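The Little White Board That Taught Me Rice

I bought my first dry-erase board for grocery lists. It lasted one week on the fridge before I stole it back, because I had signed up for the beginner Chinese evening course at the Brindari center and my paper notebook was driving me nuts. I'd write a character, hate it, flip the page, write it again, hate it more. By April I had filled 3 notebooks with the same twenty or so wobbly shapes and I couldn't find anything in any of them.

A board fixes that. You write, you look, you wipe. Nothing piles up! And there is something very freeing about a surface that keeps no record of how bad you were ten minutes ago (my kids could have told me this, they've been drawing on one since they could stand up).

The first real lesson I had with it was the character for rice, mǐ. If you've never tried to write it, go get a pen. It looks like a plus sign with a spark coming off each corner, so you figure it'll be easy, and then yours comes out looking like a squashed bug. There are six strokes. The two little ones at the top go first, the left and then the right, then the line across, then the line straight down, and last the two at the bottom that sweep away to either side. I did it in the wrong order for a month. I was drawing the cross first and sticking the rest on like whiskers, and I couldn't see why it never sat right.

What helped was adding a second color. I keep a red marker next to the black one and use it for whichever stroke is giving me grief. With rice it was the line across. Mine always tipped uphill, or came out so long that the sweeping strokes had no room to breathe. A bit of red right there in the middle and my eye goes straight to it.
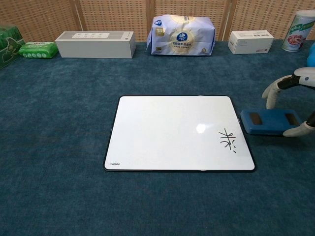

Rice in the corner, with plenty of white left over and the blue eraser close by.

I like to work small and start low on the right, and I know that's backwards. Everyone I've met in class begins at the top left like they're writing a letter. But I'm right-handed and I rest my wrist on the table past the edge of the board, so the bottom corner is where my hand naturally lands, and I smear a lot less.

Now, the surface underneath. I spent way too long on a bare kitchen table, chasing my board around every time I pressed down hard. Carpet is so much better! A piece of short-pile stuff laid over the tabletop holds the board pretty much where you put it, it doesn't clatter, and if you drop a marker it stays dropped instead of rolling off to live under the stove. Mine was a remnant from Nouri, the flooring place out past the car wash, and they practically gave it to me. Get the short kind. Shaggy carpet and marker caps do not get along. It picks up darker and lighter patches depending on which way you brush it, and you'll either find this soothing or you'll go crazy smoothing it down.

Erasers, then, a subject I have more opinions on than any grown woman should. I've used socks, paper towels and the heel of my hand (blue for two days). A proper block eraser beats all of them. You want one that fills your palm and lies flat when you set it down, so you can grab it without looking. I did buy a fancy one through the Mikmont catalog that came in 4 parts, and I lost two of them inside a week.

Markers dry out, so lay them on their sides with the caps clicked all the way shut. I buy the Udumau ones in a box of 15 and they last me most of a season, though the red always goes first for obvious reasons.

And wipe the board the same night. I left a whole row of characters on mine over a long vacation and they had practically moved in. Writing over the old marks with fresh marker and wiping right away got most of it off. There's still a ghost of a "fish" near the top if the light hits it.

My next goal is cooked rice, fàn, which is a different word and has more going on in it than I'd like.

READER COMMENTS

Posted 23/01/2003
I did the cross first too, for years. My grandmother used to tap my knuckles with a chopstick. Your red marker sounds kinder.

Where do you get carpet that thin? Everything in my local store is like a sheepdog.

Car mats work great, turned right side up. Ask me how I know.

Please do one on markers. My green ones always come out gray and I'm ready to quit.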